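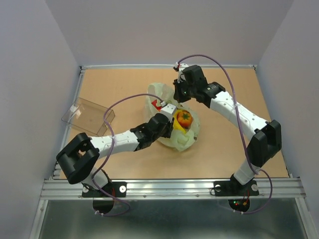
Translucent pale green against a cork-colored tabletop.

Kitchen > Cleaning and Care > Plastic Bowls

How to Remove Smell and Orange Stains from Plastic Bowls

April, by Hye-jin Ha
Last updated: April, 5 p.m.

In my family we eat a lot of kimchi and tomato stew, and for many years I threw away plastic bowls when they became orange. My mother-in-law did the same. Then I moved to Prellerside, where the shop is far, and I started to clean them in a better way. I write here the method which I use now.

What you need

- baking soda
- dish soap without strong perfume
- white vinegar
- a soft sponge, not the green rough side
- a tray or windowsill with direct sun

Step 1. Wipe the oil first

The color of chili and tomato stays in the oil. If you put hot water at once, the oil spreads over the whole bowl. Take a dry paper towel and wipe the inside. After this, put a few drops of soap directly on the plastic, with no water, and rub with your fingers. Rinse with cool water.

Step 2. Make the paste

Mix 2 spoons of baking soda with a little water until it is thick like toothpaste. Spread it on the stained part and leave it for 25 minutes. Do not scrub hard. Small scratches hold the color of the next meal and then the bowl looks old very soon.

Step 3. Vinegar for the smell

Rinse the paste away completely. Fill the bowl with one part vinegar and five parts water, and let it stand overnight. Never mix vinegar with bleach, also not in the sink. For garlic I sometimes repeat this step the next night.

Step 4. Put it in the sun

This is for the stain which remains. Dry the bowl and place it with the open side to the light. In summer one afternoon can be enough, in winter I leave it for several days. My neighbor Tshepo Sithole puts his lids on the clothesline with pegs, and they come out quite clear.

About the lids

Lids with a soft ring keep the smell more than the bowl does. If the ring can be removed, take it out with the handle of a teaspoon and wash it separately. Let it dry fully before you put it back.

When to stop

A bowl that feels sticky after washing, or has cracks at the bottom, should not be used for food anymore. I keep such bowls for buttons and for seeds. A light yellow shade is not a problem for me and I continue to use them.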